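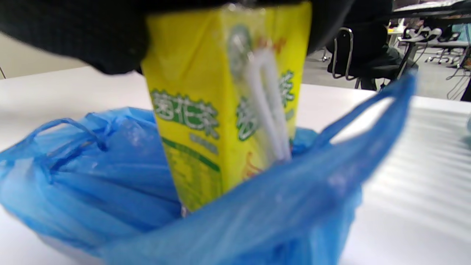
Cats > Equipment reviews > Doors and flaps

Review: the Favby microchip cat flap
Reading time: 5 minutes
Print this page | E-mail this page

The Favby is a battery-powered cat flap that reads the microchip already implanted in a cat and unlocks only for animals it has been taught to recognise. It is sold for fitting to doors, walls and single- or double-glazed panels. Clornness Cat Care reviewed the standard model over 18 weeks in the household of one of our fostering families, where two adult cats share a kitchen door with a persistent neighbouring tom.

We receive more questions about cat flaps than about any other piece of household equipment. Most come from owners whose cats have begun spraying indoors, or who have found a strange cat at the food bowl. A flap that keeps other cats out can help a resident cat to feel secure, and our behaviour advisers often suggest one as part of a wider plan. The review was carried out by Seo-ah Tak of our home environment team. The flap was bought at the normal price from a retailer.

Fitting

The box contains the outer frame, the inner housing with the battery compartment, four lengths of screw and a paper cutting template. The template is accurate and clearly marked. Fitting to a wooden door took an afternoon and needed a jigsaw, a drill and a spirit level, none of which are supplied. Owners who wish to fit the flap in glass will need a glazier, and toughened glass cannot be cut once it is made, so a new panel must be ordered with the hole already in place.

The height of the flap matters a good deal. The lower edge of the opening should be level with the cat's belly. The instructions mention this only on the last page, after the cutting has been described, and we would like to see it moved to the front.
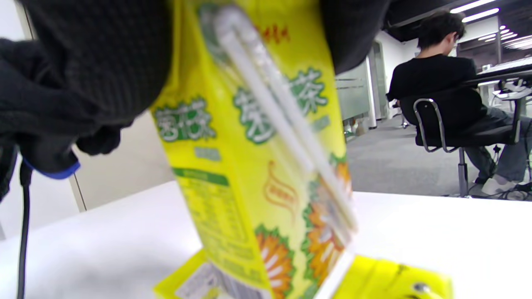 Once the frame is fixed, each cat must be registered. The owner presses the button inside the battery compartment and waits for the cat to pass through, at which point the flap stores the chip number. Our older cat was registered at the first attempt. The younger one disliked the click of the lock and would not put her head into the opening for several days. We propped the door of the flap open with tape, left the power off, and placed her food a little nearer to it each evening until she was using it freely. The lock was then switched on. We recommend this approach for any nervous cat and would not advise pushing a cat through a flap under any circumstances.

Everyday use

The flap keeps a simple record of how many times it has opened, which can be read on the small display. By the end of the review it had logged 1,096 passages, of which 728 took place between dusk and dawn. On two occasions the flap failed to unlock for a registered cat. Both happened on wet nights, and in both cases the cat was admitted at the second try.

The tom was not admitted at any time during the review. He did learn to sit outside and stare through the clear door, which the younger cat found upsetting. Covering the door with frosted film solved the matter within a week. Owners should remember that a microchip flap controls entry to the house only. It has no effect on what happens in the garden, and a cat that is being watched or chased outside may still be unwilling to leave.

The lock makes a firm click on opening and again on closing. It can be heard from the next room. Competing flaps we have used, including the Kotum, are quieter in this respect, although the Kotum has a narrower opening and would not suit a large cat. 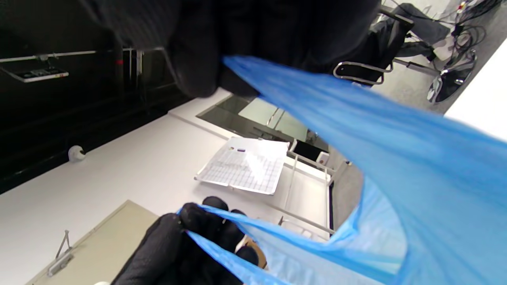
Settings and batteries

There are three settings: unlocked, entry only, and locked both ways. A curfew timer allows the flap to be locked at night, and we found it useful in July, when fledglings were on the ground at first light. The timer is set using two buttons and a sequence of long and short presses. It is not easy to remember, and the clock must be set again each time the batteries are changed.

The flap takes four AA batteries. The first set lasted for the whole of the review. A red light shows when they are running low, but it is placed on the underside of the housing, where an adult standing in the kitchen will not see it. If the batteries fail completely, the flap remains locked from the outside and a cat may be shut out. We advise owners to change them on a fixed date and to keep a spare set in the house.

Cleaning

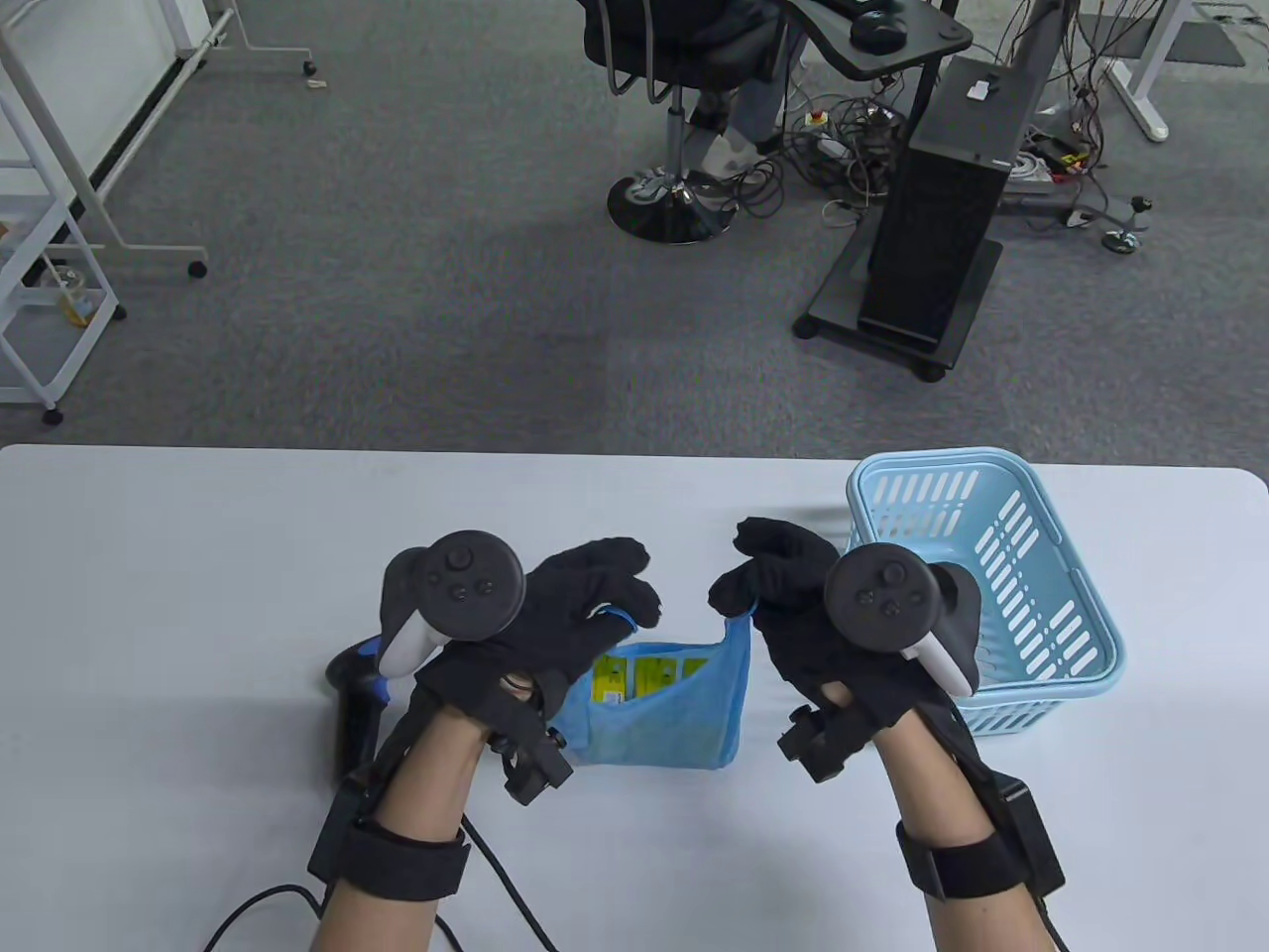
Mud and hair collect along the lower lip and around the magnet strip. A damp cloth and warm water are enough for weekly cleaning. Bleach and scented sprays should not be used, as the smell can put cats off and some disinfectants are harmful to them. The door itself lifts out once two clips are released, and replacement doors are available from the maker.

Our assessment

The Favby does its main job well. It kept an unwanted visitor out of the house and was accepted by both resident cats, one of them cautious. Its weak points are the noise of the lock, the curfew timer and the position of the battery light. We consider it suitable for most adult cats with a working microchip. It is less suitable for very timid cats, for whom the quieter Kotum may be worth the extra cost, and for homes where the flap must be fitted into glass at short notice.

Before buying any microchip flap, please ask your veterinary practice to scan your cat and confirm that the chip can be read. Chips can occasionally move or stop working, and the check takes only a moment at a routine appointment. Owners whose cats are spraying, hiding or refusing to go out should speak to their vet first, as these changes may be a sign of illness.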